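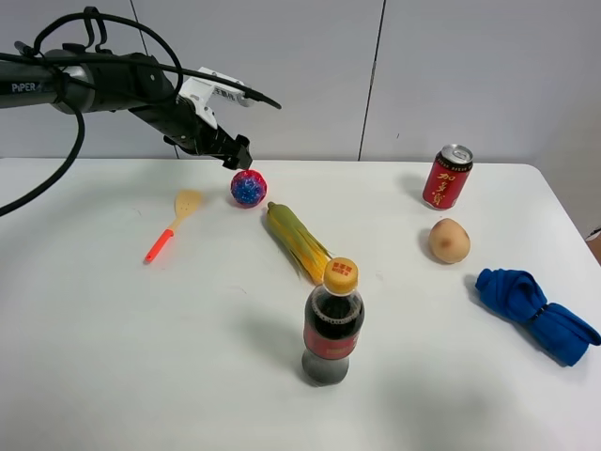

Meltelix has put its Skarnero tabletop kit on general sale, and we've had one bolted down since August! You get the gripper mount, the wrist camera bracket, the cables and a set of 53 practice tasks that start easy and get properly tricky. The ones with soft things are our favorites – cloth behaves differently every time.

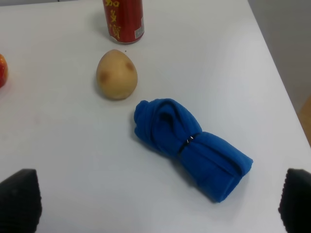 Wrist view: red can, potato and rolled blue towel.

Setup took us one long afternoon, and the guide is written for people, with good drawings. Our only gripe is the short power lead. 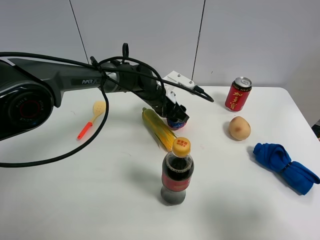

The arm isn't in the box, so check the fit list before you order. The kit costs $199, or $75 for a week's rental through Brorow. Nine loan sets go out first, and we'd love to hear how you get on with yours.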